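March, late, past 11 and should be asleep

Quick one. Eyes closing. Up at six for the Briltlow bus and it left without me anyway, doors shut, driver looking straight ahead. Forty minutes on the bench with a wet bum. Ate tomorrow's banana.

Seed swap today. Went in for leeks and came out with everything but leeks. Two sorts of squash, a bag of broad beans that may be older than I am, some chicory I have no intention of eating. Woman on the next table had a tomato she swears by, small and yellow, splits if you so much as look at it. Took six seeds in a folded bus ticket. Must label them. Have not labelled them.

The allotment, then. Got there after two. Mud up to the ankle by the gate, same as ever. Grododau have put the water rates up again, letter pinned inside the shed door with the corner already chewed. 39 pounds for the half year and the tap drips. Paid it. Grumbled all the way down the path and back.

Dug the long bed. Or half the long bed. Back went at the rhubarb end so I sat on the upturned bucket and watched a robin eat everything I'd turned over. The garlic is up! Proper green spikes, all but one corner where something's been scratching. Cat, I think. Put the prickly holly bits back over it.

Onion sets in, the red ones. Ran out of string so the last row wanders off towards next door's. Looks drunk. Leaving it.

Must do before the weather turns —
fleece for the early spuds
new washer for the hose
ring Clurkitz about the manure, they said a load is 99 delivered which is daylight robbery but it was good stuff last time, hardly any straw
find the other glove

Other glove has been missing since before Christmas. Have been wearing one gloev and one sock. Works all right apart from the thumb.

Home by the canal so as not to wait for the bus again. Cold but clear, blackthorn out all down the far side. Somebody had a fire going. Smelt it in my hair when I took my hat off. Legs like wood. The phone says I did 4000 steps, which cannot be right, felt like four times that, it must have been asleep in the coat.

Tea was egg on toast, then the other egg. Started the Economou book, the one on dry gardens, fell asleep on page 2 with the lamp on. Lovely photos of thyme growing out of rock. We have clay. You could throw pots with ours. Might try the thyme in the old sink with a lot of grit though, nothing to lose but the sink.

Sowed the chillies before bed after all. Windowsil is full. Cold feet, hot water bottle, lights out.

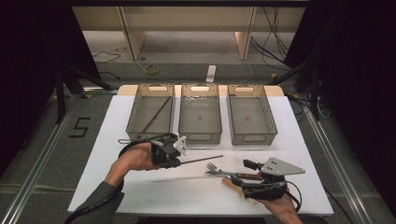 Three grey baskets along the back of the white table, two hands at work in front.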